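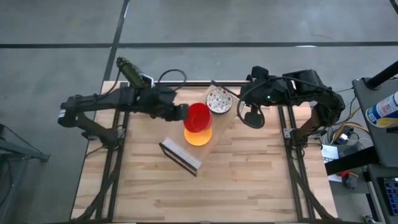
1/ Butcher block thread! I have been wanting to write this one for ages. Striped wood tops are my favorite thing to work at, eat at, lean on, and bore people about. Pull up a chair.

2/ First, the stripes. A butcher-block top is a lot of narrow pieces of wood glued side by side. Every piece came out of a different part of a tree, or a different tree, so each one takes the light its own way. I love the pale ones best, where you get cream next to honey next to something close to pink.

3/ Why glue up strips when you could use one big slab? Wood moves. It swells across the grain when the air is damp and shrinks when it's dry, and one wide board will happily cup into a shallow bowl on you. Lots of narrow strips pull in slightly different directions and mostly even each other out. Mostly!

4/ Three kinds you'll run into:
Edge grain – long strips stood on edge. Strong, stripy, what most counters are.
Face grain – wide sides up. Very pretty, dents if you look at it hard.
End grain – the checkerboard one. Kind to knives, heavy as anything, and thirsty.

5/ My own top is edge-grain maple from the Londa salvage yard out past Lollumbridge. It was under a stack of doors and I only saw one corner. One corner was enough. I paid 330 for it, and yes I could have gotten a new one for less. Don't care. It has a ring from somebody's paint can near the back and I have left it there on purpose.

6/ It took me 21 evenings to clean up. A sensible person with a belt sander would have been done in a weekend. I did it by hand with the radio on and had a wonderful time.

7/ Sanding notes, for anyone about to start:
Go with the stripes, always.
Start coarser than you think. I wasted four evenings being gentle.
Pencil a scribble all over the surface before each pass. When the scribble is gone, that pass is done.
Vacuum between grits or you'll drag old grit through your nice new surface.

8/ Then wipe the whole thing with a damp rag and let it dry overnight. It'll feel fuzzy in the morning. That's the grain standing up. One light pass with fine paper and it lies back down, and after that a spilled drink won't raise it nearly as much.

9/ Oil! The best part!! The first coat goes on and the whole color wakes up. I stood in the garage going "oh, OH" at a piece of wood.

10/ For anything you put food on, plain food-grade mineral oil is fine and cheap. I do a few coats of that and then Lulari board wax over it, the one in the flat tin. Smells faintly of oranges. For a desk or a workbench you can use a hardening oil and get better protection from cups and glasses.

11/ SAFETY BIT, please read: rags soaked in linseed and other drying oils can heat up and catch fire all on their own if you ball them up in a trash can. Lay them flat outside until they're stiff. I hang mine on the fence.

12/ How often to re-oil? Flick a few drops of water on it. If they bead up, leave it alone. If they soak in and leave a dark spot, it's time. Mine wants it more in January when the heat is running and the house is dry as a cracker.

13/ Attaching it to a base: do not screw it down tight all over. It needs room to grow and shrink across its width. Slotted holes or those little figure-eight clips. I had a previous top screwed down solid on all four sides and it split with a bang while I was making toast.

14/ Seal the underside too. People forget this (I forgot this). If only the top has finish on it, the bottom soaks up damp air faster and the whole thing bows.

15/ Stains, quick version. Salt and half a lemon for most food marks. Fine sandpaper for the rest, then oil the spot. Black marks near a sink are usually from metal left sitting wet. They go deeper than you'd hope.

16/ A few people asked about depth. Mine is almost 2 inches thick and feels like it'll outlive me. Thinner is fine for a desk if the frame under it is good.

17/ If you're near Lollumbridge, Kariuki Lumber sells offcuts by the box. Great for practicing your glue-up on a cutting board before you go near anything big. Ask for the maple and cherry mix – the stripes come out gorgeous.

18/ Next project is a little end-grain board made from the leftovers. I've cut the strips and glued them up once already. Slightly crooked. Will post it anyway. Show me your tops, I want to see every single one, paint rings and all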